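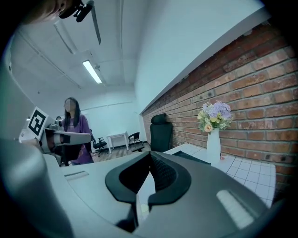 Tuesday. The collection period at the Ridholm site entered its second week this morning, and I record the position as it stood at the close of the day. The running total for the Kozma set is 1234 accepted examples, of which 21 were added before noon. Work was carried out at the tiled table by the brick wall, with the vase of artificial flowers left standing on it, in accordance with the instruction from Reketti that the settings should look lived in. The square marker card on top of the second gripper is to be checked at the start of each session from now on. Two sessions last week were returned to us for that reason, and I do not wish to see a third.

Imtiaz Ranasinghe reviewed the rejected material after lunch. Of the 378 examples set aside to date, the greater part were refused for haste: the hand closes before the fingertips are properly placed, and the learning system would be taught the same fault. He has asked that operators pause briefly before each grasp. I agreed to this, although it will lower the daily figure, and have informed Ararholm accordingly. Their reply had not arrived by five.

The question of labels remains open. The present form offers one field for the task and none for an attempt that is begun, abandoned and begun again. Such attempts are at present entered as failures. I consider this incorrect and have written to Reketti to request a second field. Until a decision is received, the operators will note these cases on paper, with the time of day, and I will enter them myself.

Spare batteries requested again. Session sheets for May to be signed tomorrow before the first run.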